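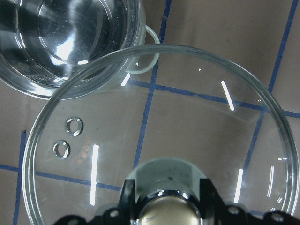 How many pieces should a new clothing label order for its first production run?

Order what you can sell to people you have already talked to, plus a small reserve, and pay a higher price per piece if the factory asks for it. A low price per piece is of little use when the boxes stay in your hallway for two years.

Small Labels Board > Production and suppliers > First run: take the 400 or stay small?

feven_s
Posted 7:40 pm
Good evening to all. I am Feven Shiferaw and I have a small label of work jackets and aprons in Deddale. Until now I sewed everything myself with one helper, and we sold at the market and to two shops. Now a bigger shop, Skisgate, wants to carry the short jacket for spring, and I cannot sew so many with four hands.

I asked two workshops for a price. Futeck wants a minimum of 400 jackets in one color, and they ask for a deposit of $2000 before they cut. Živković is a family workshop and will make any quantity, but the price for each jacket is almost double. Skisgate did not give me a written order yet. The buyer told me on the phone that she "sees no problem with a good quantity." I do not know what is a good quantity for her.

My husband says take the 400, the price is right. My sister says I am crazy. Please tell me what you did for your first run.

marlow_denim
Posted 8:05 pm
Your sister is right. Do not pay any deposit on a phone call. Ask the buyer for a purchase order with quantity, price, delivery date and payment terms. If she is serious, she sends it within a week. Buyers are used to this question and nobody will be offended.

tuckandpleat
Posted 8:22 pm
I will say the opposite, a little. I stayed with a small workshop for three years because I was afraid of the minimum. Every season I sold out and every season I earned almost nothing, because the shop takes half and the workshop took nearly all of the other half. When I finally went to a factory with a minimum, I could pay myself for the first time. A jacket in one color, no print, is not like a summer dress. It does not go out of fashion in October.

marlow_denim
Posted 8:31 pm
You had three years of sales to look at before you did it. She has a market stall and two shops. It is a different situation.

tuckandpleat
Posted 8:40 pm
She also has a product that people buy, and you do not know how many she sells at that market. Let her tell us.

feven_s
Posted 9:02 pm
Thank you both. I looked in my notebook. From the beginning until today we sold 315 pieces, but this is jackets and aprons together, and the aprons are more than half. So 400 jackets is more than everything I sold in my life. When I write it like this it looks different than when my husband says it.

But it is also true what tuckandpleat writes. With the price from Živković, and the shop taking its part, I keep a few dollars for each jacket. It is less than when I sew it myself, and I do not pay myself for sewing.

old_cutter
Posted 9:15 pm
I worked on the factory side for a long time, so some remarks from there.

A minimum is very often a minimum for the fabric, and the sewing is not the problem. Ask Futeck if the 400 can be divided between the jacket and the apron, if both are cut from the same cloth. Many factories will agree, because for the cutting table it is nearly the same work. Also ask if you can take the fabric in full now and let them sew it in two parts.

Ask what happens with the deposit if the sample is not good. This should be on paper. I have seen people lose a deposit because they approved a sample by photo and the sleeve was set wrong. Get the sample in your hands, wear it, wash it, then sign.

And count the boxes when they come. A run of 400 is seldom exactly 400. I would expect 395 or so good pieces and you should agree before that you pay only for the good ones.

marlow_denim
Posted 9:24 pm
Good advice about the shared fabric. I still want to see the purchase order first.

pocketful_of_snaps
Posted 9:50 pm
Nobody has mentioned the payment terms of the shop. My first big account paid after sixty days, and then they paid late. I had already paid the factory in full, and for the whole spring I had very nice sales on paper and no money for thread. If Skisgate is paying after delivery, you must carry the full cost of the jackets yourself for two months, maybe three. The $2000 is only the beginning of it.

For a first order you can ask for a part in advance. Some shops say no. Mine said no. The second one said yes without discussion, so it costs nothing to ask.

tuckandpleat
Posted 10:08 pm
I agree with this completely. And please be sure that it is a purchase and not consignment. If it is consignment, then I change my opinion and go with marlow_denim. Having 400 jackets that still belong to you in somebody else's shop is a bad position.

feven_s
Posted 10:17 pm
I have to admit I did not ask her this. With my two small shops it is consignment, they pay me at the end of the month for what was sold. I thought a big shop always buys.

marlow_denim
Posted 10:21 pm
No, it does not always. Please ask before anything else.

old_cutter
Posted 10:34 pm
One more thing about Živković, or any workshop of that kind. If the price is double for a small number, ask what the price is if you bring the pieces already cut. You and your helper can cut, you have done it until now. The cutting and the handling are a big part of the price for a small run. I would not be surprised if the difference becomes something you can live with.

feven_s
Posted 8:12 am
Good morning. I wrote to Skisgate last night and the buyer answered already. It is a purchase, payment in thirty days, and she is thinking of sixty jackets in three sizes for the first delivery. Sixty! I was so near to paying for 400.

I will ask Živković for the price with pieces cut by us. I also asked Futeck if they will mix jackets and aprons, and they answered that they will "consider it for next season," so I keep their number.

marlow_denim
Posted 8:30 am
Sixty is a nice first order. Get it in writing.

tuckandpleat
Posted 8:47 am
Congratulations. I still think you will be back at the factory in a year, and I hope so. When you talk to the buyer about sizes, ask which ones she runs out of first with other labels. My first delivery had too many smalls and I am still selling them.

feven_s
Posted 9:05 am
She wants mostly medium and large. I will write here when I have the price for cut pieces.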